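Costum (robot arm)

Costum is a small tabletop robot arm designed for building at home or in a shared workshop. It was developed by Ottó Magyar and Katalin Pap at the Duda workshop.
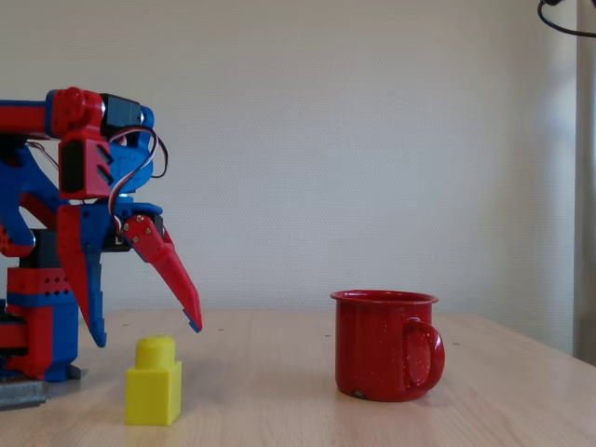 Overview

The Costum is a servo-driven arm with a two-jawed gripper, meant to be clamped to an ordinary table. Most builders use two colors of filament, red and blue being the pair used at Duda, so that neighboring parts are easier to tell apart during assembly. The motors are black hobby-type servos and are left exposed. The design files are free to download, and no finished arms are sold.

The arm is intended for light objects such as toy blocks, bottle caps and markers. It is not rated for heavier loads, and the assembly notes warn against lifting anything over 100 grams at full reach.

History

Magyar began the project in November as a replacement for an earlier arm called Jelex, which he had cut from thin sheet material on the workshop's laser cutter. Jelex flexed badly at the shoulder, and its gripper closed at a slight angle. Pap, who had joined Duda to repair sewing machines, redrew the shoulder as a closed shell and moved the wiring outside the wrist.

The first version used a single-color print and had no cable slack at the wrist. Two sets of servo wires broke during testing. The second version added the loose loop of wire that later builds kept. A third version changed only the base, which had been too narrow to hold a clamp.

Construction

The printed parts take up most of the build time. A full set uses 534 grams of filament, not counting supports. The base is printed first and checked against the clamp before anything else is made. Small holes in the upper part of the base column save material and let some air reach the motor above it.

Assembly goes from the base upward. Each servo is set to its middle position before its link is screwed on – skipping this is the most common mistake, and it usually means taking the whole arm apart again. The wrist and gripper are put together separately on the bench and added last. Screws at the jaw pivot should be tightened until the jaw stops rattling and then backed off slightly.

Wiring is left loose on purpose. The notes advise moving every joint by hand through its whole range, with the power off, before any wires are tied down. Builders who tied the wires too early reported that the wrist pulled to one side.

Control

The arm is controlled from a laptop through a driver board in a separate box. The software, named Evham, was written by Pap and consists of 1403 lines in its current release. It can record a series of positions and play them back at a chosen speed. There is no built-in vision, though several builders have added their own.

Calibration is done by hand. The user moves the arm to a set of known points on the table and saves each one. The gripper is calibrated by closing it on a small block and storing that value as the limit. Without this step the gripper servo keeps pushing after the jaws have met the object and becomes hot.

Known problems

The shoulder sags slightly when the arm is stretched out, mainly in prints made with thin walls. Thicker walls reduce the sag but add to the load on the base motor. The smooth inner faces of the jaws also let glossy objects slip. Some builders glue on strips of rubber cut from bicycle tubes – Magyar does not recommend this, as the glue can creep into the pivot.

Clamps work loose over a long session, and the notes suggest checking them each time the arm is restarted.

Cost

At the time of the third version, Duda listed the parts for one arm at 195 dollars, including motors, driver board and filament. The clamp and power supply were not part of that figure.

See also

Jelex
Evham (software)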